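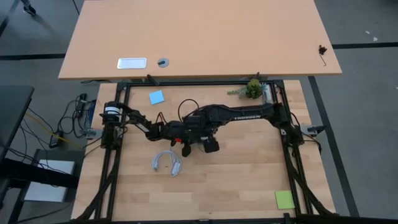
**Oil or hard finish on a butcher-block bench top?**

**grainwise_ed** · 27 June 2023
Unfinished top, going in a workroom with no food near it. The guy at Magsi told me to use mineral oil. My brother-in-law says polyurethane and be done. Which one holds up to daily use?

**tack_cloth**
Poly, satin, three coats. Do the underside too or the top will cup. Mineral oil never cures, and anything you set down on it picks up a film. Paper is the worst.

**lowbench**
Disagree. Poly looks fine until the first deep scratch, then you have to sand the whole top to fix it. I use Pruladance hardwax on mine. Two thin coats, buff off the extra after 15 minutes. A scratched spot gets sanded and rewaxed by itself.

**tack_cloth**
And how often do you recoat?

**lowbench**
Every September. Takes an evening.

**tack_cloth**
Mine has gone six years without a recoat. I'll take the scratches.

**morrow77**
Either one works. What matters more is how the top is fastened. Use slotted holes or figure-eight clips so the wood can move across its width. I screwed mine down tight and it split along a glue line the first winter.

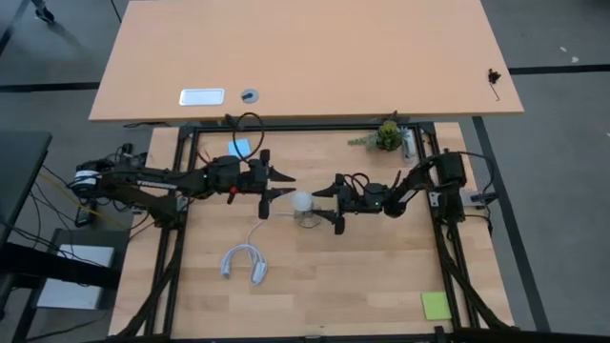

*Light wood top, black frame.*

**grainwise_ed**
Didn't think about the fasteners. Is the Pruladance slippery? Magsi has it for $109 a can, which seems like a lot.

**lowbench**
Not slippery if you buff it well. One can did my top twice with some left over.

**tack_cloth**
$109 buys a lot of poly.

**grainwise_ed**
I'll try both on an offcut and leave a wet mug on each overnight. Clips are ordered.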